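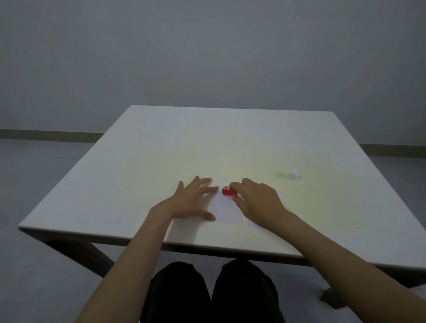
Meenakshi Alva
February

Label work at the small white table again. Thread on getting paper labels to sit straight, for anyone doing spice jars or parts drawers by hand.

12 replies · 5 shares

Start with the table. Mine is square, light and not very heavy, and it rocks if you lean on a corner. A folded strip of card under one foot fixed that. I sit close enough that both forearms rest on the top.

3 likes

Glue stick, 10 gram size. The big ones are harder to steer near an edge. Run it from the center outward and go past the edge onto scrap. Do not go back over a strip you have already done – the paper lifts and you get crumbs in the glue.

8 likes · 1 share

Hold the sheet flat with spread fingers, not with one fingertip. One fingertip is a pivot and the sheet will turn around it.

14 likes

Paper: I tried the Plovley matte and the Nondow recycled. Plovley curls toward the glue side for a minute or so, then relaxes. Nondow stays flat but soaks through if you put on too much. I am using up the Nondow on drawers and keeping the Plovley for jars.

2 replies

Magdalini Drakos asked about cutting before or after gluing. Before. Cut the whole batch, stack it face down, then glue. Cutting a glued sheet gums up the blade.

6 likes

Placement on a curved jar: fold the label in half lightly, no hard crease. Touch the middle down first, then smooth left and right. Burnish with the back of a spoon through a piece of scrap paper.

4 likes · 2 shares

Cap goes back on the stick between labels. It takes a second, and a stick left open through one batch drags on the next.

9 likes

Drying: 14 minutes on glass before I handle them, longer on painted metal. The Drutomton drawers have a slight texture and two labels came up at the corners. Those got a second coat, corners only.

1 reply

Remaining: one shelf of jars and the bottom drawer, which has no agreed name yet. Jin wants "misc." I have asked for something more specific.

11 likes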